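To: Textile Care and Storage mailing list
From: Linen Services Office, Piment Conference Center
Subject: Re: Folding standard for tan table covers

Members of the list,

The office thanks the Dikitz residence hall for its message, which is quoted in part so that the reply may be read on its own.

> Our hall has received 200 of the tan woven covers under the shared
> purchase from Bullimura. The covers come back from the laundry
> unfolded, and our staff have been folding them in whatever way seems
> quickest. As a result the stacks lean and the shelf labels are hidden.
> We ask whether Piment has a written standard for folding and whether
> a cover should be pressed before it is put away. We would also like to
> know if covers may be left on the sorting table overnight.

A written standard is in use at Piment and was last revised in January. It applies to all plain woven covers carried under stock line 3188, including those supplied through Bullimura. The relevant parts are set out in this message, and the full text may be requested from the office.

Covers are to be sorted on a clear, smooth, light-colored surface. Marks and loose threads are easier to find against a pale background, and a smooth top does not catch the weave. Each cover is handled singly. Staff should not pull a cover flat by one corner, as this stretches the hem on the bias and the edges will no longer meet when folded.

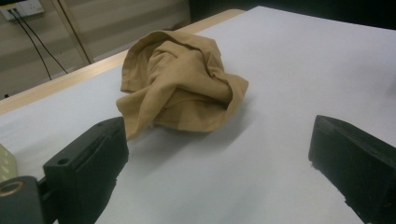

The correct method is to find two neighboring corners first, lift the cover by both, and let the remaining cloth fall open under its own weight. The cover is then laid down with the hem side facing the table and smoothed outward from the middle by hand. It is folded in half lengthwise, in half again, and then in 3 equal parts across. The finished piece should measure 29 centimeters on its longer side and should be shelved with the closed fold facing out.

Pressing before storage is not required. Creases that remain after smoothing are acceptable in storage, and pressing is done on the day of use. A cover that feels damp at any point must be returned to the drying room and may not be folded.

With regard to the last question, covers should not be left on the sorting table overnight. Cloth that sits in a heap sets hard creases along the inner folds, and these take longer to press out than ordinary shelf creases. If a shift ends before sorting is complete, the unsorted covers are to be hung over the rail.

The Lazăr building follows the same standard with one exception. Its shelves are shallower, and the final fold there is made in four parts. Dikitz may wish to measure its own shelves before adopting either version.

Corrections to the standard may be sent to this list or directly to the office.

Linen Services Office
Piment Conference Center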